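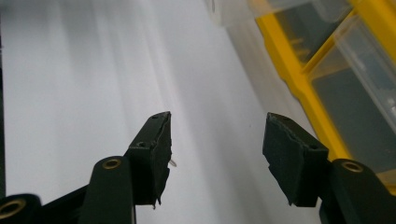
Accessories and Small Leather Goods / Unit 7

Belts: sizing, widths and care

In this unit we look at the belt as a product. Many students think it is a simple article, but in the shop it brings more returns than bags do, and most of these returns come from the wrong size.

A belt is not measured from end to end. The size is the distance from the point where the buckle meets the strap to the middle hole. If a customer wears trousers with a waist of 80 cm, we normally offer an 85 or a 90. Please do not measure over a thick coat.

Width depends on the garment. For formal trousers the usual width is 30 mm. For jeans it can be 40 mm. A wide belt of 55 mm is worn over a dress or a knitted jacket and does not pass through loops, so it should be measured at the place where it will sit, which is often higher than the waist.

Words to learn: strap, keeper, tip, prong, edge paint, lining.

Exercise: the Vorport catalogue, article 532, gives the full length only. Write to the supplier and ask for the two measurements which are missing. Keep your letter under one page. 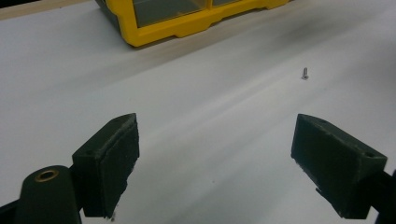
Materials and Care

Full-grain leather keeps the natural surface of the skin and becomes darker with use. Split leather comes from the lower layer and is often covered with a finish. Both can be sold honestly if the label is clear. The Amthorpe samples have a lining of a different leather from the front, and you should mention this to the customer.

Tell the customer to hang the belt by the buckle or to roll it without pressure. It must not be dried on a radiator. New dark leather can leave colour on light cloth during the first days of wearing.

Extra holes are made with a round punch, never with scissors. The distance to the last hole must be the same as between the others.

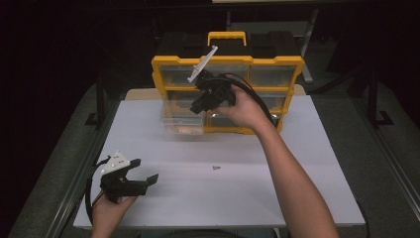 Yu-ting Poon asked whether a reversible belt should have its extra holes punched from the formal side. Yes, and put a piece of scrap leather under it, so that the second side stays clean.

For the next class please read the Bimport sheet on buckles, pages 2 to 4.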